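Clarholm Whiteboard, enamelled steel, 2 sizes

Home > Boards and easels > Whiteboards > Clarholm

Item no. 822
In stock, sent out within 2 working days

We have been selling the Clarholm for long enough now that we feel we know it rather well, and when people ring up and ask which whiteboard we would put in our own kitchen, this is the one we tell them about (there really is one in our own kitchen, by the back door, and it mostly says "milk").

The writing surface is enamelled steel, fired hard in the kiln, so it wipes clean week after week and doesn't take on that sad grey look the cheaper painted boards get after a term or so. Magnets hold to it nicely. You can hang it long side up or short side up, as the fixings go in at all four corners, and plenty of customers don't hang it at all but lay it flat across a table or a pair of trestles and work on it from every side. It's lovely for a group of children with pens, and just as good for a seating plan when the in-laws are coming!

Sizes and prices
Small, 60 x 90 cm: £489 for a set of five, or ask us about singles
Large, 90 x 120 cm: price on request, as carriage depends on where you are
Pen tray, clips on to either size: £29

What's in the box
The board, four corner fixings with screws and wall plugs, a paper template for the drill holes, and a soft cloth. Pens are not included. We like the Ninside ones with the chisel tip, and the Ultero rubber works well with them, though any dry-wipe pen will do.

Putting it up
Tape the template to the wall first and stand back to look at it from across the room. Preben Gunnlaugsson in our warehouse has hung more of these than the rest of us put together and he still does this every time. The large board is a two-person lift. On plasterboard please use proper cavity fixings in place of the plugs supplied, and do check for pipes and cables before you drill.

Looking after it
A dry cloth will do for everyday wiping. Once a month or so, go over it with a damp cloth and a drop of washing-up liquid, then dry it off. If somebody has used a permanent marker, scribble over the mark with a dry-wipe pen, leave it a minute and wipe the two off together. No scouring pads, please.
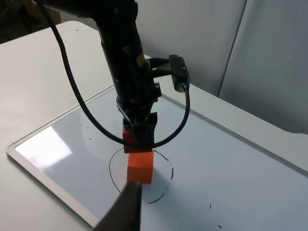 Whiteboard surface with a red block just above it.

Goes well with
Kjærgaard folding trestles, pair
Ninside chisel-tip pens, mixed colours
Ultero felt rubber

Delivery and returns
Small boards go by ordinary parcel post. Large boards come on a van, and the driver will ring you first. We can do Saturday mornings if you ask when you order. If a board arrives with a chipped corner, keep the packaging and drop a line to Wiroj Prasertsri on the order desk, who will arrange the collection and send you another. Unused boards may be returned within a month.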